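Regulatory Affairs Diary, Asterby Office
Entry for 2019-11-22

The morning was given to the Egan file. Egan is the companion software for the Flornillow insulin pen cap, and the question before us remains whether the dose reminder function should be treated as part of the device or as a separate product with its own submission. Mr. Olszewski holds that it is part of the device. Ms. Furnival holds the opposite view and has set it out in a memorandum of nine pages, which I read twice before the meeting and once after it. I have not yet recorded a formal position for the department.

The difficulty lies in the wording of the intended use statement. The draft says that the software "supports the user in following a prescribed schedule." Ms. Furnival considers the word "supports" acceptable for a general wellness product and unwise for anything else. Mr. Olszewski would strike the sentence and begin again. It was agreed that he will prepare two alternative statements, each with its own list of supporting evidence, and that no one will send either version outside the office until both have been reviewed by the quality group.

The Dumness clinic returned its signed protocol shortly before noon. Enrollment is set at 200 participants. Mr. Ruggiero asked whether the number could be raised in view of the expected rate of withdrawal. I advised that any change would require an amendment and a new review by the ethics board, and that the statistical plan had been written to allow for withdrawals. He accepted this but asked that his question be minuted. It has been.
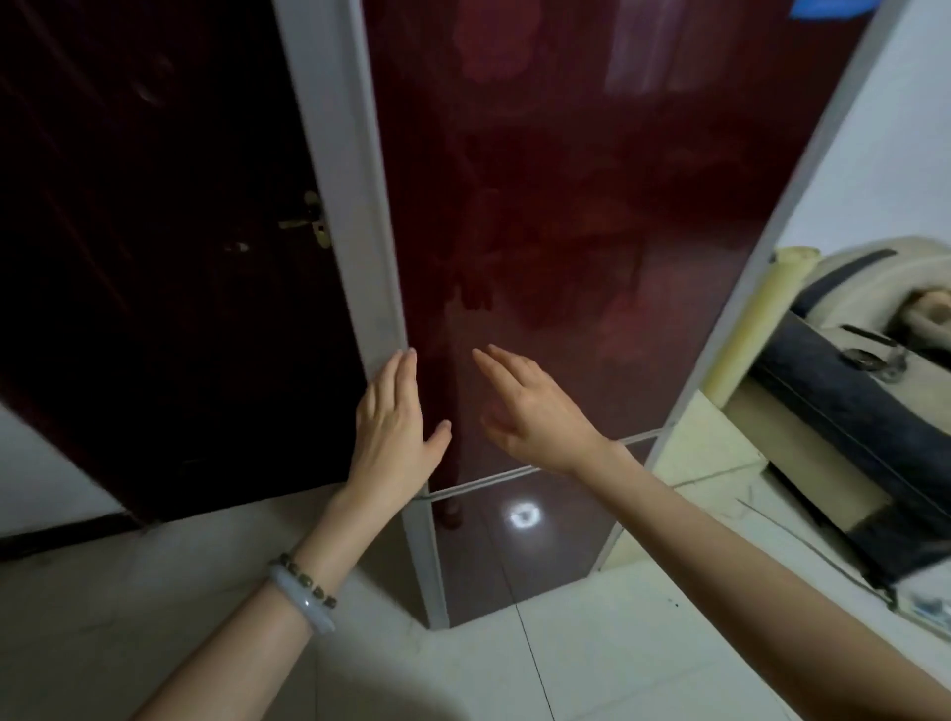
Storage instructions for the pen cap took up most of the afternoon. The label must tell the user that the cap is to be removed before an insulin pen is returned to cold storage, and the human factors report shows that a good number of participants did not notice this instruction at all. Ms. Dudek, who wrote the report, argued that our drawings have been made for a laboratory and not for a home. Our present drawing has a plain white cabinet with its door already open and no person near it. A household refrigerator may have a burgundy glass front as glossy as a mirror, and the person reaching for it may be wearing a bangle and a string of beads on one wrist. Ms. Dudek would like the new drawing to include a pair of hands and a closed door, so that the step is shown at the moment when it has to be remembered. I support the proposal. The illustrator will need a written specification, and the drawing will have to pass through document control in the same manner as any other part of the label.

There was some discussion of whether the reminder function could carry the same message on the screen. Ms. Furnival observed, correctly, that this would make the software part of the instructions for use and would weaken her own argument for a separate submission. She nevertheless thought it right for the patient. I have asked her to add a paragraph to the memorandum on this point.

Complaint records were reviewed at three o'clock. The register for the earlier model of the cap stands at 267 entries. Most concern the battery indicator. Mr. Brzozowska has completed the trend analysis and found no entry that meets the threshold for a report to the authority, though he has asked for a second reader on those in which the user described a missed dose. I have assigned Mr. Ruggiero. The two readers are to work from the original text of each complaint and are not to consult the category codes until they have finished.

Mr. Brzozowska also raised the matter of the software version log. Two builds of Egan were released to the test group under the same version number. The difference between them is limited to the color of one button, but the record is wrong and must be corrected by a signed note to file. I spoke to the development lead by telephone. He was courteous and somewhat surprised that the color of a button should require a signature. I referred him to section four of our procedure and offered to attend his next team meeting.

The cybersecurity appendix is still outstanding. It was promised for the start of November and has since been promised again. The last version I received lists 925 software components, many of them without a named supplier. I do not believe we can file in that condition. A reviewer will ask who maintains each component and how a fault would be reported to us, and at present we could answer for a part of the list only. I have written to the supplier management group to request a meeting and have copied Mr. Olszewski.

Items carried forward: the two intended use statements; the specification for the new storage drawing; the note to file on the duplicate version number; the second reading of the complaints; the component list. Travel to Dumness for the site initiation visit has been approved, and Ms. Dudek will attend in my place if the appendix has not arrived.

Left the office at twenty past six. The binder for the Flornillow audit is in the locked cabinet, and the key has been signed back in.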